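食堂の配膳アーム、非常停止の解除直後に再び動く 「想定内」とする説明に残る疑問

11月の昼どき、複合オフィス施設Nondoの食堂で、食器を並べる配膳用ロボットアーム「Zulu」が予定外の動きをし、非常停止ボタンで止められたあと、ボタンを戻した直後にもう一度動いた。けが人はいなかった。食堂を運営するRorkitzと、アームを開発したRadikはいずれも事実関係を認めたが、Radikは書面で「安全機能は設計どおりに働いた」「一連の挙動は想定の範囲内」と説明している。

想定の範囲内という言葉を、そのまま受け取るのは難しい。止めたはずの機械が、次の指示を待たずに動いたからだ。

両社の説明と、その場にいた従業員や利用者の話を合わせると、経過は次のようになる。

Zuluは汁物のカウンターの奥に据えられ、椀をトレーにのせ、箸とスプーンを添える作業を受け持っている。汁をよそうのは利用者自身で、アームは鍋にもレードルにも触れない決まりだ。午前11時50分すぎ、箸立ての中身を補充しようと従業員が手を伸ばしたところ、待機姿勢にあったアームが低い位置へ下がり、箸立ての上を横切った。従業員は手を引いて離れ、別の従業員がカウンター脇のボタンを押した。アームはそこで止まった。

問題はそのあとだ。Rorkitzの手順書では、ボタンを戻し、周囲に人がいないことを確かめたうえで、操作画面から再開を指示することになっている。従業員がボタンをひねって戻したとき、画面にはまだ誰も触れていなかったという。それでもアームは動き出し、箸立ての上で指を開いて、また閉じた。列に並んでいた利用者の一人は「もう止まったと思って椀に手を出しかけていた」と話す。ボタンは再び押され、主電源が落とされた。

Radikの書面は、この動きを「復帰姿勢への移動」と呼んでいる。停止によって途中になった動作を片づけ、安全な位置に戻るための機能で、速度も低く抑えてあるという。しかし、復帰のための動作で指を開閉する必要がどこにあるのか、書面には書かれていない。取材に対しては「把持物の有無を確認する動作」との返答だった。では、復帰と確認の二つを、人の指示なしに始めてよいと誰が決めたのか。この問いへの返答は「仕様に関わるため差し控える」だった。

非常停止の解除だけで機械が動き出さないようにするのは、産業機械の世界では長く当たり前とされてきた考え方だ。ボタンを戻すことと、運転を再開することは別の操作として分けておく。工場の柵の中でもそうする。まして昼休みの食堂には柵がなく、機械の知識がある人が並んでいるとも限らない。

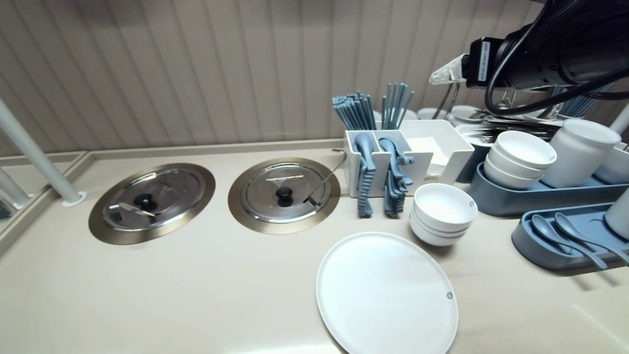

非常停止ボタンを戻しただけで、なぜアームが動いたのか。

Radikの説明では、停止の記録を受け持つ制御部と、動作の順番を管理するソフトウェアとの間で状態が食い違い、ソフトウェアが再開の指示を受け取り済みと判断したためだという。食い違いが起きた理由は調査中としている。

つまり、機械の側では再開してよいことになっていた。操作画面の記録には、停止の少し前に再開の指示が一件残っており、Radikはこれが取り消されずに持ち越された可能性を挙げる。補充作業の前に一時停止を入れ、終われば再開を押す、という日常の操作の名残ではないかという見立てだ。あくまで見立てで、再現はできていない。

再現できていない不具合について「想定の範囲内」と書くのは、順序がおかしくないだろうか。原因が分からないうちに範囲だけが先に決まっている。この点を尋ねると、Radikは「想定内と申し上げたのは、動作の速度と力が人に危害を及ぼさない水準に収まっていたという意味」と言い直した。書面のほうは、本稿を書いている時点で訂正されていない。

速度と力についても、確かめる材料は乏しい。Radikは当日の最大速度や接触時の力の設定値を公表しておらず、Rorkitzにも「基準を満たしている」という結果だけが伝えられているという。何の基準かと聞くと、社内の基準だった。社内基準が悪いと決めつけるつもりはない。ただ、基準をつくった側が測り、測った側が合格と書いたものを、外から読んで安心しろと言われても困る。

安全性の根拠としてRadikが書面の冒頭に掲げているのは、導入前の試験で食器の把持に1853回続けて成功したという数字だ。立派な数字に見えるが、今回起きたことにはほとんど関係がない。落とさずにつかめるかどうかと、止めたら止まったままでいるかどうかは別の話である。試験中に非常停止を何度かけ、解除後の挙動を何度見たのかを問い合わせたところ、「停止機能は出荷検査で確認している」との回答で、回数は示されなかった。人が箸立てに手を入れている最中の停止を試したかどうかも、答えは得られていない。

当日の影響も見ておきたい。汁物のカウンターは42分間閉じられ、その間は従業員が別の台で椀を手渡した。Rorkitzによると、この日の昼食の提供数は543食で、普段と大きく変わらなかったという。同社はこれを「影響は限定的だった」とまとめている。

普段と変わらない数を人の手で出せたのなら、アームは昼の混雑で何を助けていたのか、という別の疑問もわいてくる。Rorkitzは導入の目的を「省力化と衛生面の向上」としてきた。ところが現場の従業員に聞くと、箸の向きをそろえる、スプーンの重ね方を機械がつかみやすいように直す、椀を積みすぎない、といった世話が新しく増えたという。補充のたびに一時停止を押すのも、その世話の一つだ。

「忙しいと押し忘れる。押し忘れても普段は動かないから、だんだん押さなくなる」と、別の従業員は話した。この日、補充の前に一時停止が押されていたかどうかは、記録と証言が合っていない。操作画面の記録では押されておらず、従業員は押したと言っている。Radikは記録のほうを正しいとみているようだが、その同じ記録の系統が停止と再開の状態を取り違えた疑いを持たれているのだから、機械の記録だけを根拠に人の勘違いとするのは早い。

事故のあと、Rorkitzはカウンターの前に「ロボット動作中は手を入れないでください」という掲示を出した。利用者が汁をよそう場所のすぐそばに機械があり、箸もスプーンもその並びにある。手を入れるなと言われて、どこから先が「入れる」ことになるのか。床にもカウンターにも境目を示す線はない。利用者の一人は「鍋のふたを開けるのはいいんですよね」と、掲示の前で従業員に確かめていた。従業員の答えは「たぶん大丈夫です」だった。

施設側の動きは鈍い。Nondoで働く人は約2000人いて、食堂はそのほとんどが使える。だが今回の件について施設の利用者に出された知らせは、汁物コーナーの一時休止を伝える短い文面だけで、理由は「設備点検のため」とされていた。アームが止まらなかったことも、非常停止が二度押されたことも書かれていない。Nondoの運営窓口は「食堂の設備についてはRorkitzの判断に任せている」と話し、Rorkitzは「施設内の告知は施設の管轄」と話す。どちらの説明も間違いではないのだろうが、利用者には何も届かなかった。

同じ型のZuluがほかの場所でも動いているのかどうかも、はっきりしない。Radikは導入先の数を公表しておらず、「同様の事象の報告は受けていない」とだけ述べた。報告がないことと起きていないことは同じではない。Nondoでも、最初の予定外の動きだけで済んでいれば、報告は上がらなかったかもしれない。従業員の一人によれば、待機姿勢から少し下がる動きは以前にも見たことがあり、そのときは「癖のようなもの」として片づけていたという。Rorkitzはこの証言について「確認中」としている。

Radikが示した対策は二つある。一つは、非常停止がかかった時点で残っている指示をすべて消すようソフトウェアを直すこと。もう一つは、解除後に操作画面で二段階の確認を求めるようにすることだ。どちらももっともに聞こえる。もっともすぎて、なぜ最初からそうなっていなかったのかが気になる。

もう一つ気になるのは、対策がどちらもソフトウェアの中で閉じていることだ。今回疑われているのは、そのソフトウェアが状態を読み違えたことである。停止中はモーターへの電力を断ち、人が別の操作をするまで戻らないような回路を設けるのかと尋ねると、Radikは「現行機でも停止時には動力を遮断している」と答えた。遮断した動力が、ボタンを戻しただけで復帰する造りなのかという質問には、「詳細は調査結果とあわせてお示しする」とのことだった。調査がいつ終わるのか、結果を誰に向けて示すのかは決まっていない。

Rorkitzは修正版の動作を自社で確かめてから再開するとしているが、確かめる担当者に機械安全の専門知識があるかとの問いには「Radikの立ち会いのもとで行う」と答えた。外部の検査機関に見てもらう予定は、今のところないという。費用の問題かと重ねて聞いたが、回答はなかった。

食堂では現在、Zuluの主電源を切った状態で従業員が椀と箸を並べている。アームはカウンターに据え付けられたままで、撤去の予定はない。Rorkitzは再開の時期を「準備が整い次第」としており、再開の前に利用者へ経緯を説明するかどうかについては「検討する」と述べた。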